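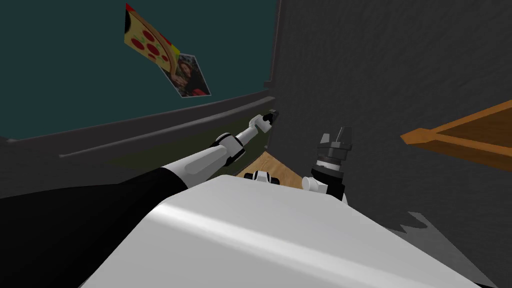
4.2. Wall-and-corner reach in the Dratunik simulation package

The Dratunik package is sold by Plosico as a software kit for teams that want to rehearse upper-body tasks before buying or committing hardware. The license covers a two-arm robot model, a set of furnished rooms, and a task editor. We reviewed the version supplied to us on 6/25/26, with default physics settings and no vendor support during the runs. The task reported in this section asks the model to bring both grippers into an inside corner of a room and hold them there until a stop signal is given. Corners were chosen because the two wall surfaces limit the approach directions open to each arm, and because the robot's own body competes for the view. In Figure 3 the torso shell covers most of the floor directly in front of the robot, and only the wrist and gripper of the right arm can be seen past its far edge. The left arm is visible over most of its length, with its gripper directed at the lower edge of the teal panel. An operator working from this view alone has much less information about the right arm than about the left.

Figure 3. Simulated view over the torso during the corner task. Left gripper pointed at the base of the wall panel; right gripper pointing upward.

Each trial started from the same rest pose. The goal poses were drawn from a list prepared by the second author, Xiomara Mercado, and were the same for both control modes. In the direct mode, the operator commanded each arm separately through a pair of hand controllers. In the assisted mode, the kit's planner, which Plosico markets under the name Tirero, proposed a joint path and the operator accepted or rejected it. We ran 100 trials in each mode. A trial was scored as complete if both grippers reached their goal poses without contact between the arms and the torso. Contact with the walls was logged but did not end the trial.

In direct mode, 80 trials were complete. Most of the failures involved the right arm, and in most of those the forearm touched the torso shell while the wrist was being raised. In assisted mode, all but 4 trials were complete. The remaining failures were planner timeouts. The planner never returned a path that ended in self-contact, although it did return several that passed close enough to the shell for the operator to reject them.

The product has two limits that a buyer should weigh. First, the wall surfaces differ in appearance but share one friction value unless the user edits the room file by hand. The manual does not mention this. Reginald Kapoor found the setting while tracing an unexpected slide of the left gripper, and we have since reported it to the vendor. Second, shadow edges are drawn coarsely at the default quality level. In Figure 3 the shadow on the gray wall beside the torso has a sawtooth outline. This has no effect on contact handling, but it may matter to users who intend to train vision models on the rendered output. Raising the shadow quality is possible from the display menu and slowed rendering on our workstation.

Results for the same task on the Halvorsen bench unit are given in Section 4.3.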